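The Ordinance of the Blocks

Office of Civic Foundations, Olum
2 October 2019

To the residents of the Lower Quarter, and to whoever is appointed to the Upper Quarter in due course.

The Office has completed its review of the plan for the new town and sets out its findings below. Residents are reminded that the plan was drawn up in April and that 16 objections were received before the period for comment closed. All of them concerned the blue gate.

The blue gate stands upright, with two pillars and an opening to the sky. The district of Minura has argued at length that a gate without a lintel is not a gate. The Office has consulted the older ordinances and finds no requirement for a lintel. A gate is a place where one may be asked to wait. The blue gate meets this standard and will be entered in the register under its present name.

The yellow hall has been assigned to the district of Paredes, which asked for a long building and has received one. Its request that the hall be turned to run from side to side was considered and declined. The hall runs from front to back. Meetings will be held along its length, with the youngest members seated nearest the light.

The matter of the black dock is less simple. It was entered in the plan as a dock, and a sum of 700 was set aside for the water. No water has been approved. Somik, which holds the lease, has asked whether it may describe the structure as a pair of walls with a street between them, and whether it may then charge for the use of the street. The Office permits the description. The charge is refused until such time as the street leads somewhere.

Residents have also written about the green place behind the gate. Very little of it can be seen from the public side, and reports differ. One letter calls it a garden. Another calls it a hill, and a third, unsigned, says that it is the old town, and that the writer was born there. The Office has no file on the green place. A clerk was sent to open one and came back with the folder empty - he said that it was quiet there and that he had forgotten to ask.

The plain remains the property of all. It is dark and level and will be kept so. Five families have applied to settle on it and all five have been told that the ground is reserved. They have asked for what purpose. The Office has replied that the ground is reserved for the remainder of the town, and that the remainder has not yet been decided.

The following rules take effect at once. No district shall lean upon another. No building shall be called finished in the hearing of its neighbors. Any resident who wakes to find that a wall has been moved shall report the fact within 3 days, giving the former position as well as memory allows.

Objections may be left at the gate. They will be read in the order in which they are found.

By direction of the Office, and subject to change.
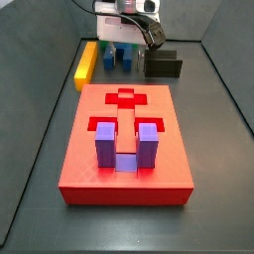

The yellow hall, the blue gate and the black dock, with a little of the green place behind the gate.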